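The Great Cord Clear-Out at Ilstead

2 min read

Every autumn, usually in April when the mornings get a bit nippy and we all start hunting for the heater, somebody opens the bottom drawer in the big workroom at Ilstead and can't get it closed again. It's the cords. They breed in there, I'm convinced of it. You put away one perfectly respectable lead after morning tea and by the time you come back for it there's a great black knot the size of a cabbage, and the one you want is always right in the middle with its plug poking out at you.

So we had our tidy-up, and I've put together this little page for those who couldn't make it (Ghazal Kazemi, we missed you, and yes, there was slice left over, and no, there isn't any now).

The room first, for anyone who hasn't been in lately. We've got four drawers under the window, which were supposed to be for paper, pens, tools and "bits". In practice they have been bits, bits, tools and bits for as long as I can remember. Rodel Fajardo started at the top and worked down, and he was very fair about it. Anything with a label stayed. Anything without a label went onto the table to be argued over, and I do mean argued – there was quite a spirited discussion about a phone charger that must date from 2000 or thereabouts, and which Mahnaz Safavi says will come in handy one day. It has gone home with her, where it can come in handy as much as it likes.

Shahla Esfahani brought her zip bags and a marker pen, bless her, and we've finally settled on a system. Long leads are coiled and tied loosely, never wound tight round the hand, as that's how you get the kinks near the plug. Short ones go in a bag with the name of whatever they belong to. If you don't know what it belongs to, it goes in the bag marked "Mystery" and stays there until Christmas, and after that it's off to the e-waste collection with no further discussion. The Mystery bag is already rather full, I'm sorry to say.

A word about dustpans too, as I've become a bit of a convert. I'd always thought of a dustpan as something for crumbs and the odd dropped tea bag, but a clean one makes a lovely little scoop for small cords. The sides stop things sliding off, you've got a handle to carry it by, and when you get to the right drawer you just tip it down the front. I've kept one aside for exactly this, and it lives on the hook by the door. Please don't sweep up with it! There's an older one under the sink for that, along with the brush that sheds.

We spent $2 on twist ties, which I think is very good value for an entire room, and the rest we had already. The bottom drawer now opens and shuts with one finger. I've done it several times just for the pleasure of it.

If you've got spare leads at home that you'd like matched up with something, bring them along next month and pop them on the table. Anything to do with the old Brirau lamp would be especially welcome, as it has been sitting on the shelf without its cord since before the painters came and it really is a handsome lamp. 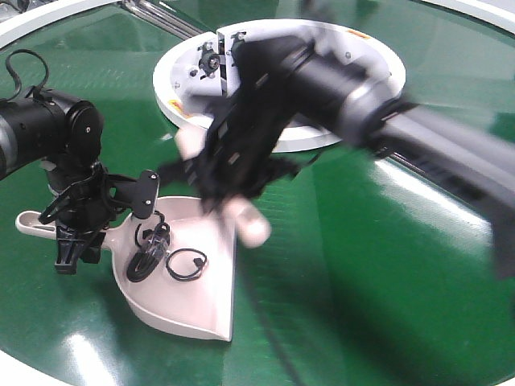 Firouzeh Tehrani
Workroom coordinator, Ilstead

Two black cords in the pale pink-white dustpan – the thicker one coiled up towards the back with its small connector, and the thinner one lying in a nice open loop. The handle has a slot near the end, so it'll always find its way back onto the hook.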